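Home » Company » About Us

About Firance

Firance designs and builds ground station equipment and flight control software for civilian unmanned aircraft. Our customers are survey companies, utilities, forestry offices and a handful of universities. We have 52 employees at one site, where design, assembly and customer support share the same building.

The company was started by Fumiko Ebihara, who had spent her earlier career working on radio links for weather balloons. The first product was a tracking antenna that could be carried in the back of a pickup truck and set up by one person. It sold slowly for two years, mostly to survey crews working in valleys where ordinary handheld controllers lost the signal. Fumiko is still managing director and still signs off on every antenna design before it goes to production.

What We Make

Niven is our portable ground station. It combines a tracking antenna, a radio and an operator's screen in two cases. The current version weighs 21 kilograms with batteries and runs for a full working day. It can be powered from a vehicle.

Dakness is our flight planning and control software. It runs on ordinary PCs and works with Niven stations as well as with a number of radios made by others. Operators use it to draw routes, set height limits, check terrain along the way and follow the aircraft once it is in the air. Flight logs are stored on the customer's own machine and can be exported as plain text.

Grulaten is a fixed relay station for long routes, such as power lines and pipelines. Relays are placed along the route and hand the aircraft over from one to the next. There are 219 of them in service. The housing was redesigned after the second winter to make the connectors easier to reach with gloves on, and older units can be refitted during a regular service visit. 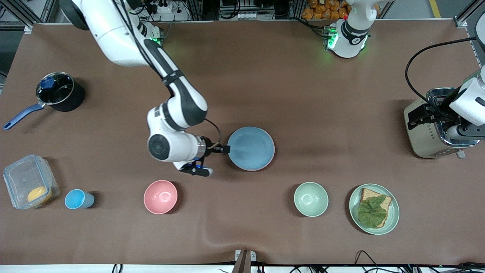
We do not build aircraft. Customers choose the airframe that suits their work, and we make sure that our equipment talks to it properly. A list of supported autopilots is kept on the Downloads page and is updated with each Dakness release. If yours is missing, write to us before ordering. Adding a new one usually takes a few weeks, and we will need to have a unit here for testing.

Testing and Support

Every Niven station is flown with before it ships. We use a grass airfield north of town for this, under an agreement that lets us fly on weekday mornings until 11:00. Longer radio tests are done from a hilltop site, where we have held a stable video link at more than 70 kilometers.

Support is handled by the people who build the equipment. The phone line is open from 8 a.m. to 5 p.m., and messages left after that are answered the next working day. Repairs are done in house. Please ask for a return number before sending anything back, and remove the batteries from the case first.

Training

We run a two-day operator course each month from March through October. The first day covers setup, antenna placement and route planning in Dakness. The second day is spent at the airfield. Groups are limited to eight people. Customers with larger teams can arrange for an instructor to come to them.

The course does not replace a pilot's license or any permit required where you fly. Operators are responsible for their own approvals, though we can supply the technical documents that aviation authorities normally ask for.

Working at Firance

Open positions are listed on the Jobs page. We take on two apprentices in electronics every year, and applications close at the end of March. Students looking for a thesis topic in radio, antennas or embedded software may write to us at any time.

Visitors are welcome by appointment. Parking is behind the building, and deliveries go to the side gate.

Contact | Downloads | Jobs | Terms of Sale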